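Hand vs. Jaws, Round Two

Longtime readers will remember that the spring issue ended with a promise to settle the gripper question by summer. It is September. The gripper question is doing fine and sends its regards.

What we do have is a pile of numbers, a much better idea of what we dislike, and a firm opinion about pears. For anyone who joined the Flerusbridge list after the spring issue, the short version is this. We do pick-and-place work on a tabletop, mostly small things into a bin, and for years we did it with a plain two-jaw gripper from Stusen. It opens and it closes. It has the personality of a stapler, and it has never once asked for a firmware update. Then the budget came through for a five-finger hand, and everybody lost interest in the stapler overnight.

The hand is lovely. Visitors walk straight past three other benches to look at it. It has knuckles! It can point! None of this was in the requirements, but I notice it was in every presentation we gave this year.

So we decided to be fair to both of them. Same table, same bin, same three objects: a green pear, a small blue cube, and a round red one that rolls if you breathe near it. Each trial starts with the objects out on the table and the arm backed off to the side. The arm goes in, takes hold, lifts, carries, lets go over the bin. If the object lands in the bin and stays there, it counts. If it lands in the bin and bounces out, it does not count, however much the person running the session would like it to.

Across the spring and summer that came to 3,133 attempts, jaws and hand together. Of those, 2,726 ended with something in the bin. I'd love to tell you the split was dramatic. The jaws came out a little ahead overall, which caused a certain amount of quiet in the room, followed by a long discussion of whether the test was measuring the right thing. (It's funny how seldom that discussion starts when your favorite is winning.)

The more useful story is in how they fail. The jaws fail early. They miss the thing, or they clip it and knock it over, and you know within a second or two that you need to start again. The hand fails late. It closes beautifully, lifts beautifully, travels most of the way to the bin, and then the object leaves through a gap between two fingers. By then you've already started writing "success" in the log. We have a lot of crossed-out successes.

Approach matters far more with the hand, too. With jaws you line up over the middle, drop down and squeeze. With fingers you have to think about where the thumb is going to be, because the thumb arrives first, and if it arrives badly it gives the red one a shove and off it goes. We spent most of a month on thumb placement alone. I have never thought so much about a thumb, and I've caught myself watching people pick up coffee mugs.

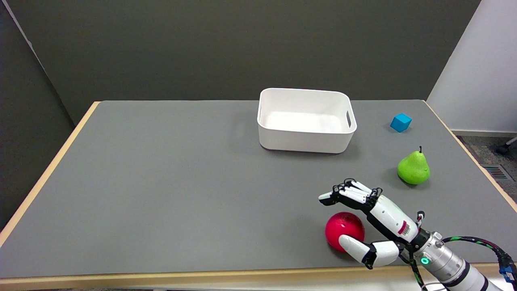
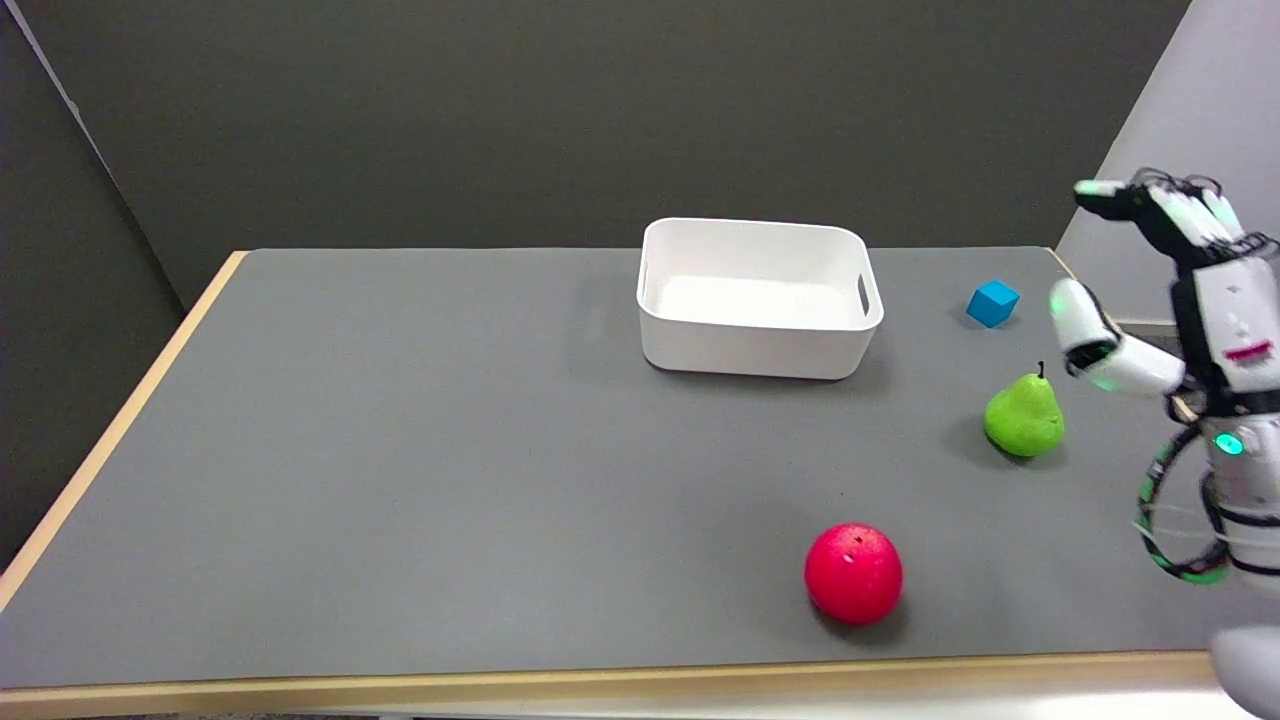
The hand on the tabletop task, with the bin at the back and the blue cube, the pear and the round red one still to be put away.

On to the objects, in order of how much trouble they gave us.

The cube was supposed to be the easy one. For the jaws it is: flat sides meet flat pads and that's the end of it, provided the cube is square to the gripper. Leave it at an angle and the jaws will turn it straight for you on the way closed, a trick we've taken for granted for years and only noticed when the hand couldn't do it. The hand is big next to that cube. It tends to come down around it like somebody trying to pick up a sugar lump in ski gloves. A two-finger pinch works better than the full grasp, so we ended up with a separate grasp setting for small things, and there goes the dream of one grasp for everything.

The red one suits the hand, once the thumb behaves. Fingers over the top, thumb underneath and to the side, close slowly. The slow part took us an embarrassingly long time. The default closing speed is quick and looks great on video, and it kept batting the thing across the table. We turned the speed down, turned it down again, and then turned it down to a point where people started checking their phones during the close. That was the right speed.

Then there's the pear. The pear stands up on its own, which is very polite of it, and it has a narrow neck that looks like a handle and isn't one. Both grippers went for the neck at first because we told them to. The jaws would pinch it, lift, and let the fat end swing until the whole thing worked its way loose. The hand did a more elegant version of the same mistake. Lower is better. Go for the belly, accept that you'll be working closer to the table than you'd like, and watch your knuckles.

For the last stretch we ran 300 attempts with the hand on the pear and nothing else, using the lower grasp, and lost 31 of them. That's a much better figure than we were getting in the spring, and I'd trust it further if a good share of those losses hadn't come from one long afternoon when the wrist offset had been entered with the wrong sign. We left them in. It seemed only right, given that we did it ourselves.

A word about controllers, as several of you wrote in to ask. The jaws have always run on our old Bednárik box, which takes two commands and will presumably outlive us all. The hand needs a good deal more talking to. We tried driving it through the same box with an adapter and got movement, in the sense that a shopping cart with a bad wheel gives you movement. We now run it on its own controller and let the two sides meet at the arm. It's more setup at the start of a session, but the fingers close together instead of one after another.

Cables, too. A gripper with two jaws needs very little running down the arm. The hand needs rather more, and every loop of cable is a loop that can catch on something when the wrist turns over. Budget more slack than you think, and then walk the arm through its widest reach by hand before you let it go on its own. We have a new rule about this and I would prefer not to discuss where it came from.

Would we buy the hand again? Yes, for odd shapes and anything round. For boxes and cubes all day long, get the jaws and spend the difference on better lighting. If you need both, you'll want a quick-change mount, and that's where our money is going next.

The Kirkley bench has offered to repeat the pear runs on their own setup with a suction cup. We've told them the pear is speckled and slightly smug, and they want to go ahead anyway. Their first batch should be in the next issue, along with our session log for anyone who likes reading crossed-out successes. If you're running a multi-finger hand on small parts and have found a closing speed you can stand to watch, please write in and tell us what it is.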